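2023年3月11日

二月换了键盘布局之后，陆续有人来信问配置细节，这里一并写下来。先说明范围：本文只涉及中文输入（双拼）和键位映射，不讨论轴体，也不讨论外观。

**为什么是双拼**

全拼的问题在于码长不固定。“zhuang”六键，“a”一键，手指的节奏随音节变化，长句里很难形成稳定的击键间隔。双拼把声母和韵母各压到一个键上，每个音节固定两键，“双”字在自然码里是 ud，在小鹤里是 ul。码长固定以后，出错的位置也容易判断：候选窗里的字数对不上，往往是漏了一键，往回数即可。

代价是重码并没有减少。双拼只压缩击键数，同音字还是那些同音字。想减少重码要加辅助码，我试过一段时间的形码辅助，最后只保留在单字输入时使用。词组输入加辅助码会打断节奏，得不偿失。

**方案选择**

小鹤和自然码我都用过。两者零声母音节的处理接近，单韵母重复一次，如 aa、ee、oo；主要差别在复韵母的分布。小鹤把 iu 放在 q，ei 放在 w，左手上排负担略重；自然码把 ei 放在 z，对我的左手小指不太友好。Uriel Cortés 学中文时直接从双拼入门，没有全拼的肌肉记忆，他认为两者没有区别。我认为有，但差别小于换方案的成本。已经在用其中一种的人不必换。

**键位映射**

输入法之外，系统层面只改了三处：

- Caps Lock 单击为 Esc，按住为 Ctrl；
- 右 Alt 加 hjkl 为方向键；
- 右 Alt 加分号为退格。

第一条的难点在判定时间。阈值太短，按住稍慢就被识别为单击；阈值太长，快速敲 Esc 会被吞掉。我的做法是不单看时间：按住期间如果有别的键按下并抬起，立即判为 Ctrl，否则在抬起时再判断。这样阈值可以放宽，误触集中在一种情况，即连续快速输入时 Caps Lock 与下一键重叠。对策是只对左手键启用严格判断，右手键放行。
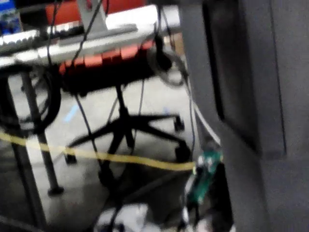
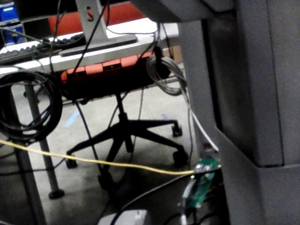 第二条看似简单，实际有冲突。部分软件把右 Alt 当作 AltGr，在欧洲语言布局下会输出特殊字符。Bronisława Wieczorek 用波兰语布局，ą、ę、ł 全靠这个键，照抄我的配置会直接丢掉半个字母表。她改用空格键做层切换，按住空格为方向层，单击仍为空格。这个方案对中文用户有风险：空格同时是上屏键，判定延迟会直接体现在上屏速度上。写中文多的人不建议。

**词库**

词库是影响最大的部分，也是最容易被忽略的部分。我的原则：

1. 基础词库只留通用词，不装细胞词库合集。合集里人名地名太多，会把常用词挤到后面。
2. 专业词单独建一个文件，手工维护。目前是22行，每行一个词，加拼音和权重。
3. 自动学习打开，自动造词关闭。前者调整词频，后者会把误打的片段永久存下来。

关于第三条补充一点。自动造词关掉以后，新词需要手动添加，初期会觉得麻烦。可以在词库目录里放一个文本文件，遇到打不出的词先记下来，攒够一批再统一加。加的时候检查多音字，“重”“行”“长”三个字出错最多，注音工具默认给出的读音经常不对。

**练习**

双拼的学习曲线比较陡，但很短。我每天固定练20分钟，抄现成的文章，不看键位图，打错就删掉整个音节重打，第6天可以脱离键位图。有两点经验：

不要用打字游戏练。游戏里的字是孤立出现的，练出来的是单字反应，和写句子时的节奏不同。

不要在聊天时练。对方在等，人会不自觉切回全拼，两套记忆互相干扰，进度反而慢。

Mélanie Arsenault 问过手机端是否要同步。我的手机仍然用全拼九键，两种输入方式的手指动作差别太大，没有出现混淆。如果手机上用的是二十六键全键盘，建议一并切换。

**尚未解决**

远程桌面下，映射会执行两次：本地转一次，远端再转一次，Caps Lock 变成 Ctrl 之后远端不再识别。目前的办法是在远端关闭映射，只保留本地。但远端是多人共用的机器时，关不关由不得我。另外，外接键盘休眠唤醒后，第一次按键偶尔不经过映射层，原因还没有查到，怀疑是设备重新枚举时监听进程没有及时接管。日志里只有一条断开记录，没有对应的重连记录，等复现次数多一些再继续查。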